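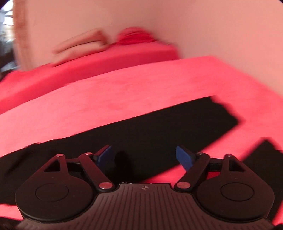 Puzzle night, or how I ended up with 1,000 pieces of sky

Quick one today because I have to be out the door by 4 and I still haven't eaten. But I promised a couple of you I'd write up the Kellent puzzle, so. Notes. In no order.

First, the basics. It's the harbor one. Big 1,000 piece thing, boats along the bottom, town in the middle, and then the sky. So much sky. Paid 29 dollars for it, which I thought was steep until I priced the wooden one from Blöndal and had to close the tab. (Gorgeous though. If anyone is stuck for a birthday idea, mine's in September.)

Pieces are thick. Nice snap to them. Dull finish so you don't get glare off a lamp, and that was my whole problem with the last Fimovow I did, the owl one, where I had to keep moving my head around like an owl myself. Very little dust in the bag. The cut is mostly the regular two-knobs-two-holes kind with a strange one thrown in now and then. False fits – yes, a few, nearly all in the blue. I had one wrong for two whole evenings and it threw off everything below it.

Order I did it in: edge, boats, town, complaining, sky.

The boats go fast. Every hull is a different color and there's lettering on some of them, so you can just fish those out and build them seperately and slide them in later. The town is harder than it looks on the box because the roofs repeat. I sorted the roofs by how steep they were. Sounds fussy, saved me hours.

The sky I did by shape. Six trays, one for each kind of piece, then try every single one in the spot until something gives. Not fun exactly but I like it with a podcast on. Rajkumari came over for the middle stretch and she does it totally different, she stares for ten minutes and then puts down five in a row. Drives me up the wall. She also eats chips over the board and we have talked about this.

Box art is a bit of a cheat by the way. The picture on the lid is cropped, so the top strip of the puzzle isn't on there at all and you're working blind. There is a folded poster inside but mine was creased right through the clock tower. Small gripe. Still a gripe.

Missing pieces: none! Thought there was one. Had the whole thing done with a hole in the second boat from the left and was halfway through a cross email to Kellent when I found it inside my slipper. Deleted the email.

Somebody asked if it's good for kids. Depends on the kid I guess? Mercy Swai's two did the edge with me and were great at it and then wandered off the minute it was blue. If you want one to do with younger ones, the Flollow range is better, fewer pieces and big chunky ones, and you get a round one and a square one in the same box. We did the frog pond twice in one afternoon. The second time they wanted it timed.

For the adults who want something in between there's the Flollow map, 589 pieces, odd number, has to do with the shape of the coastline on it. No straight edge anywhere. I found it easier than the harbor but my sister gave up and mailed it to me, so who knows.

Storage, quickly. I do them on a foam board that goes under the couch. Roll-up mats I have tried and I don't get on with them, everything comes out slightly wavy and you spend the first part of every evening pushing it all flat again. If you have a mat you love, tell me which in the comments and I'll give it another go.

Would I do the harbor again? Not for a year or so. But I'm keeping it, and I don't keep many. Most of mine go to the swap shelf at the library with a note inside saying if it's complete. Please do the note. I picked up a lighthouse there last winter with no note and there was no lighthouse in it. Sea, rocks, gulls, and then this lighthouse shaped gap.

Next up is the Fimovow train one, all one long strip, wider than my board so I need to figure that out. Might tape two boards togther. Might use the floor and shut the door on it.

Ok, shoes, keys, gone – more when the train's started.

Recent posts
Sorting trays: muffin tins vs. the real thing
Fimovow owl, finished at last
Swap shelf finds, good and bad
Flollow frog pond with two small helpers
Do you glue yours? (I don't)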